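Unit 7: Water Tray Activities – Scooping, Sorting and Draining

Course handout, Early Learning Support, Clakden campus

Read before the July practical. The unit covers the small-world water tray: a shallow tray of clear water, toy sea animals, one hand net and two coloured containers for sorting. Full-size water troughs are covered in Unit 8.
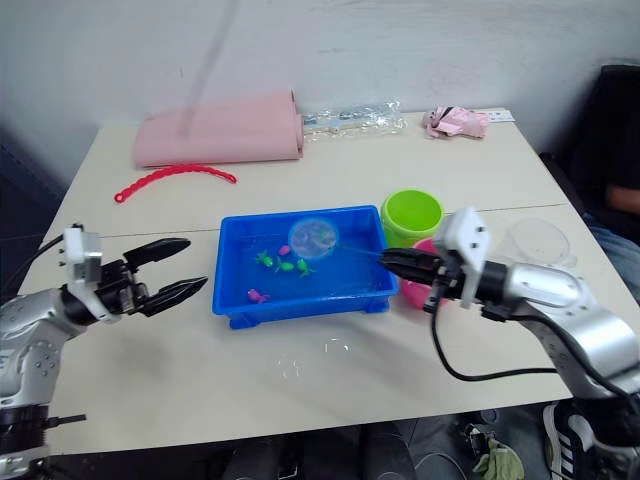
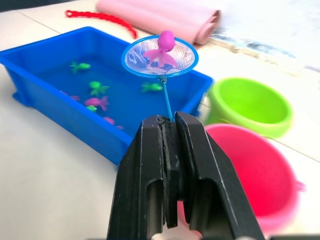 Word count: 1019 with appendix (appendix issued separately)

7.1 Purpose of the activity

The child uses a net to lift a toy animal out of water and move it to a container. The task combines four actions: holding a thin handle, judging where an object sits below or at the surface, keeping the net level during the lift, and tipping the net over a target. Each action can be observed on its own, and the record sheet has a column for each.

Sorting by colour is an added demand. It should be introduced only after the child can complete the lift and transfer without sorting. Where both are introduced together, it is difficult to tell from the record whether an error was one of colour or of control.

7.2 Materials

Tray. Rectangular plastic, with raised sides. A blue tray gives good contrast with green and pink animals. Check that all feet rest on the table before filling. A tray on an uneven surface will collect water at one end and the animals tend to drift there.

Water. Clear, at room temperature. The practical set is filled with 1000 mL, measured in a jug. No colouring, detergent or glitter is added at this level.

Animals. Green fish and pink fish in small sizes, and a pink octopus. The octopus has splayed tentacles and behaves differently from the fish in the net (see 7.5).

Net. A toy fishing net with a slender handle and a round rim.

Containers. One lime green and one pink, each with an open top wide enough to receive the tipped net. Rigid plastic is preferred. Paper cups soften and are easily knocked over.

Other. Two towels, a non-slip mat for the floor, a jug for emptying.

Sets are stored under code 513 in the Lurkport resource room. Sign out the whole set, including the spare net.

7.3 Layout

Place the tray lengthwise in front of the child, close enough that the far side can be reached without leaning on the near wall. The two containers stand together to one side of the tray. In both photographs the green container and the pink one are kept out of the water, beside or just past the tray, which leaves the water clear for the net.

Use a pale, plain table top where one is available. Patterned cloths make it harder for the child to pick out the rim of the tray and harder for the observer to see spilled water.

For a left-handed child, move the containers to the left. Do not ask the child to cross the body with a loaded net in the first sessions.

7.4 Grading the task

Level A. One fish, no sorting. Either container is accepted.

Level B. Several fish of one colour, one container. The child decides which fish to take first.

Level C. Green and pink fish together, two containers. Fish are matched to the container by colour.

Level D. As Level C, with the octopus added. The child must apply the colour rule to a different kind of animal. Some children will place the octopus on its own at first, on the grounds that it is not a fish. Record this as a sorting decision and ask the child to explain it. Do not mark it as an error.

Move up one level when the child completes the current level in two separate sessions. Move down without comment if the child begins to use fingers in place of the net.

7.5 Net technique

Approach. The rim enters the water at an angle, to one side of the animal. Coming straight down from above pushes floating pieces away.

Capture. The rim passes underneath and is then brought level. A fish will usually slide to the middle of the mesh. The octopus can rest across the mesh on its tentacles with the head near or above the rim, as in the second photograph, and may tip out if the net is tilted early.

Drain. Hold the net level over the tray and wait until the dripping slows. Younger children skip this stage. A count to three, spoken by the adult, is enough of a prompt.

Transfer. Move the net sideways at a constant height until it is over the container.

Release. Turn the wrist. If the animal sticks to the mesh, tap the rim on the lip of the container. Shaking is discouraged – it spreads water and teaches nothing about the turn.

Grip position should be noted at the start and at the end of the session. A grip near the rim gives more control and shortens the reach. A grip at the far end of the handle makes the net feel heavier when loaded. Most children shift along the handle as they tire.

7.6 Language

Keep adult talk short during the lift. Suggested words: under, level, wait, across, tip. Use the same five words in every session. Colour names are used at Levels C and D only.

Students placed at Panisau should check the bilingual word list before the first session. The Lại worksheets, which give the same five words with line drawings, may be used in its place.

7.7 Supervision and hygiene

An adult stays within arm's reach of the tray at all times while it holds water. If the adult has to leave, the tray is emptied first.

Check all animals against the age marking on the packaging. Small pieces are unsuitable for children who still mouth objects.

Fresh water is used for each group. After the session, empty the tray with the jug before lifting it, rinse the animals and the net, and dry them on a towel. Nets are hung by the handle. A damp net left folded in a box will smell by the following week.

7.8 Recording

Complete one sheet per child. Enter the level, the hand used, the grip position and the stage at which help was given. Write what the child did and leave interpretation for the tutorial. "Tipped net before reaching container" is an acceptable entry. "Was careless" is not.

Bring two completed sheets to the tutorial, from different levels if possible.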